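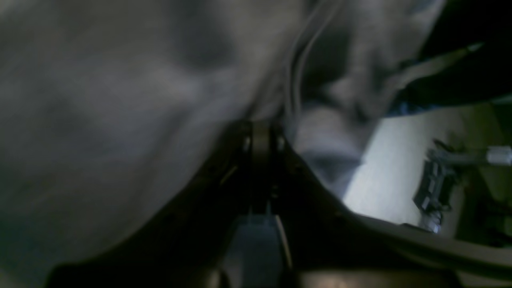

How do you teach a robot to fold a shirt? You fold a lot of shirts with it, steering its two arms yourself from a pair of hand controls, and the computer keeps a record of every move.

I visited the Skimano workshop in March with Florian Frei, who had booked us in for the afternoon tour. There were nine of us. Reto Zürcher showed us where to hang our coats and Aurelia Hämmerli ran the table. She has been steering the arms for two years and talks very little while she does it.

Each try starts with the shirt in a heap. The first job is to find an edge worth pulling, and that takes longer than the folding.
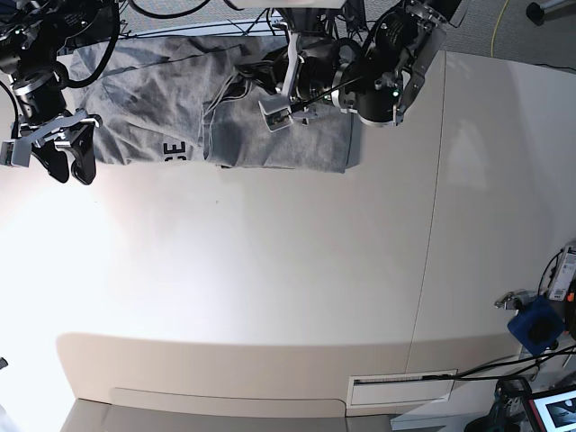

Both arms over the grey shirt at the back of the table.

Aurelia said new people always go for the nearest bit of cloth. She looks for a hem or a sleeve first, even if it means turning the whole thing over. Her own hands feel nothing of the fabric, so she goes by what she sees -- a crease that moves when the gripper closes is a good sign. If she fumbles and recovers, the try is kept. If she drops the shirt on the floor, it goes in the bin folder.
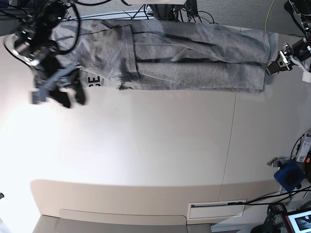 The bin folder is small these days. The plan is 1,000 good tries per garment, and they had 292 for T-shirts when we were there. Leopold Prantl looks after the recordings and goes through each one at the end of the day. He told us that speed matters less to him than keeping the same order of steps, and that two people steering in different styles can muddle the training.

We each got a turn at the controls. I spent eight minutes on one sleeve. Florian did better but would not stop pulling once the cloth was tight, and Aurelia had to take over.
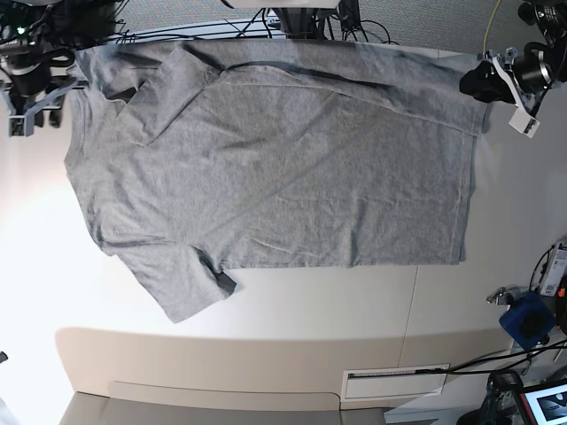

T-shirt laid out sideways, one corner in the left gripper.

Tea was in the front office afterwards. Tours can be booked through Reto, and closed shoes are a must. Parking is on the street -- bring coins for the meter.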